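Caderno da oficina · Fruta e cestos
Siamak Najafi, agosto
Tempo de leitura: 4 minutos

Domingo, 17h e pouco, e finalmente sento-me a escrever isto antes que me esqueça de tudo como da outra vez (a página de julho ficou com duas linhas e uma nódoa de café, peço desculpa a quem a tentou ler).

Continuo às voltas com os cestos. Para quem não acompanhou: queremos arranjar maneira de guardar fruta na sala de Jasville sem a amassar, e que qualquer pessoa a consiga arrumar depressa no fim do dia. Parece coisa pouca, eu sei! Mas já vou na terceira semana e ainda não me decidi entre fundo e raso, com forro e sem forro, redondo e retangular.

O cesto fundo, o da Woludari, ficou de fora logo de manhã. Gosto muito dele, é bonito, tem umas asas ótimas, só que a fruta de baixo desaparece e quando damos por ela já está castanha. Na sexta despejei-o e lá no fundo estava uma pera que nem vos conto. Lavei-o com água e sabão, deixei-o a escorrer ao pé da janela e vai passar a servir para panos.

Passei então ao raso, retangular, entrançado. Tem a borda grossa e enrolada, bem mais simpática para a mão do que eu esperava, e quase não precisa de instruções: pousa-se a fruta e pronto. Experimentei primeiro com maçãs, que rolam todas para o mesmo canto se a mesa for mexida (alguém devia ver aquela perna, já agora), depois com limões, que se portam lindamente, e por fim com bananas, que são a minha dor de cabeça.

O problema da banana é a curva. De lado fica estável, mas ocupa imenso espaço e a ponta vai bater na borda; com a curva para cima fica em equilíbrio até alguém encostar à mesa. Em cacho é outra conversa, assenta sozinha, mas nós quase nunca temos cachos inteiros, temos bananas soltas que vão sobrando. Por isso resolvi tratar do assunto com uma só, bem amarela, e o cesto vazio ao lado, atravessado na diagonal para ter o lado comprido mais à mão. 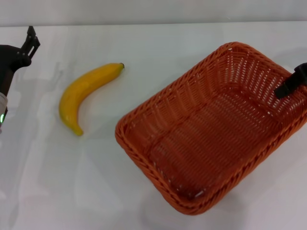 Siamak, eu cá punha sempre o pé para o mesmo lado, porque é por ali que toda a gente lhes pega, e com o cesto na diagonal a banana entra ao comprido sem tocar na borda. Também tirava o forro de uma vez, que só serve para juntar migalhas. E as maçãs noutro cesto, por favor, que ao pé delas as bananas amadurecem num instante!

Pronto, transcrevi o recado tal como estava colado na porta do armário, sem assinatura, mas com aquela letra toda inclinada. E tem razão em quase tudo, o que me irrita um bocadinho. A do pé para o mesmo lado vou adotar já. O forro é que me custa mais, fui eu que o cortei e cosi (mal, mas cosi) e protege as cascas do entrançado. Fica combinado assim: uma semana com, uma semana sem, e depois comparo as marcas na casca.

Medidas, para não andar outra vez à procura da fita. O tampo da Sezer onde tenho trabalhado tem 60 cm de fundo, o que chega para o cesto de través e ainda sobra espaço para escolher a fruta antes de a guardar. A prateleira do armário tem 17 cm de altura livre. O raso passa à vontade, mesmo com fruta dentro, e o da Woludari nem vazio lá entra, mais uma razão para ir para os panos. Pesei também a leva de bananas de hoje, 546 gramas sem a do ensaio, que entretanto comi. Estava boa.

Uma nota sobre a limpeza, que estou sempre a adiar: o entrançado junta pó nos cruzamentos e o pano não chega lá. Escova de dentes velha, a seco, e só depois o pano húmido. Se forem logo com água fazem uma papa que demora o dobro a sair, falo por experiência própria. A borda é a parte mais chata, com aqueles torcidos todos, e demorei 11 minutos só nela (com música, vá, não me posso queixar).

Falta-me ainda ver o que fazer às uvas. A caixinha da Brorkinden com furos parecia prometedora, mas a tampa salta quando se carrega no canto e não quero passar o resto do mês a apanhar uvas do chão. Se alguém tiver uma tigela larga e baixa em casa que não use, tragam-ma, eu devolvo-a lavada.

Para amanhã: cortar o forro novo um dedo mais curto, comprar outra escova, ver a perna da mesa. E mudar o cesto das maçãs para a prateleira de baixo, antes que me deixem outro recado.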